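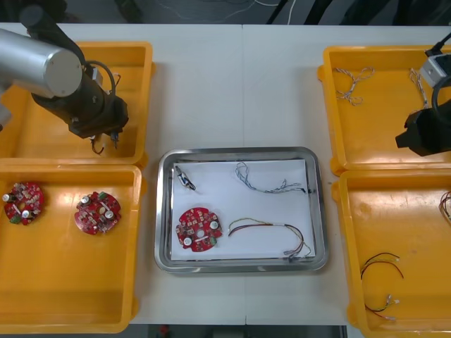 # Bench assembler / kitter, small electronics

Niven is hiring for the Flundeo line. The job is sorting, matching and packing small parts, mostly round circuit boards and the wiring that goes with them, and doing it the same way at four in the afternoon as you did at eight in the morning.

If you have ever reorganized somebody else's junk drawer without being asked, keep reading. If you have been the somebody else, we also have an opening in sales.

**What you'd be working with**

Red disc-shaped boards with notched edges and a hole in the middle. Wire harnesses, which tangle. Short connector leads, which tangle less but hide better. All of it lives in yellow plastic bins and gets laid out on a sheet of white paper in a steel tray before it goes anywhere else. The paper is there so you can see what you've got. Please don't write your grocery list on it.

**The actual work**

- Pull parts from the bins and make up sets on the tray.
- Look over each board before it joins a set. Bent capacitors and chipped connector blocks go in the reject box with a tag, and the tag has to say something more useful than "bad."
- Untangle harnesses without pulling on the connectors. We can tell when you've pulled on the connectors.
- Bag, label and box finished sets. A full shift is 500 sets once you're up to speed, and we don't expect that for the first 6 weeks.
- Log your counts in Sostora, our stock system. It was designed by someone who liked drop-down menus very much.
- Wipe down the table at the end of the shift, including the seam between the panels, where crumbs of everything go to retire.

**What we need from you**

Steady hands and decent close-up vision, with glasses or without. You should be able to tell blue wire from grey wire under shop lights, and to sit or stand for up to 2 hours between breaks (the bench works either way). We need you to read a parts list in English. Boards get handled by the edges, with a wrist strap on, every time, including when you're only moving one a few inches.

Soldering experience is nice. You won't use it here much, but it tends to mean you already respect a circuit board. No degree required. If you have one, we won't hold it against you.

**What we don't need**

A passion for logistics. A personal brand. A cover letter explaining how a childhood love of puzzles led you to kitting. Although if it did, fine, keep it to a paragraph.

**Hours and pay**

Full time, day shift, with a paid lunch and two paid breaks. Hourly rate is set by experience, and you'll get the figure on the first phone call, before you've ironed a shirt. Health coverage starts after 60 days. Overtime is voluntary for most of the year. December is busier, and we ask everyone to take at least one extra shift that month, at time and a half, with pizza of variable quality.

The room is clean, bright and fairly quiet. Radio is allowed and gets voted on. No food or drink at the benches, and yes, a water bottle with a lid is still a drink.

**How to apply**

Pick up a form at the Niven front desk or apply through Trendus, the staffing agency handling first-round calls for us. Tell them it's the Flundeo bench job or they'll send you to the warehouse, where you'll be given a pallet jack and a different career.

If the call goes well, we'll bring you in for a paid trial at the bench. You'll get a parts list, a tray and a mixed lot, and you'll make up a few sets while someone nearby pretends not to watch. Speed isn't scored. Leftover parts are.

Applications close August 2, 2024. Everyone who does the trial gets a call back, either way.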